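The Clinitham laboratory has spent much of this year comparing two finger designs for its two-arm work cell. The lead engineer on the project discussed the results one morning in August.

"We wanted a fair comparison," the engineer said. "Each design was given 272 attempts on the same set of soft goods."
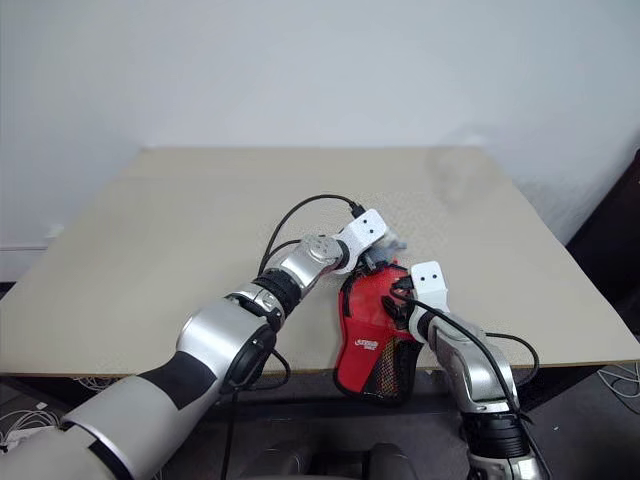
Soft goods remain the hardest category for both designs, known internally as Toso and Sang. "A box tells the controller where it is - a bag does not," the engineer said. With a red fabric bag between the two grippers, as in this trial, each arm must hold its side while the cloth is free to fold and bunch. The team scores such trials separately from those with rigid items.

The Brirkance controller, adopted in the spring, allows both arms to share one force limit. The engineer described the change as modest but useful.
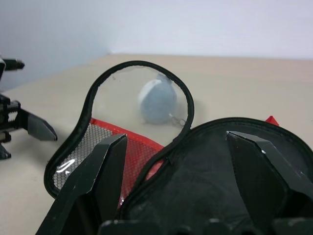 How often are the fingers replaced? "After 2,000 closings, or sooner if the tips no longer meet evenly," the engineer said.

Wrist cameras were compared as well. The laboratory tried 16 mounting angles and kept nine for further study.
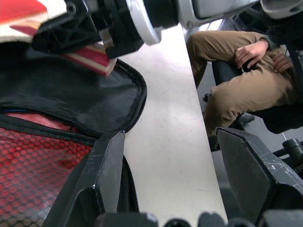
"The steeper angles gave us a better view of the fingertips," the engineer continued, "but we lost sight of the other arm too often." A written report on the remaining angles will be issued to partner laboratories in November.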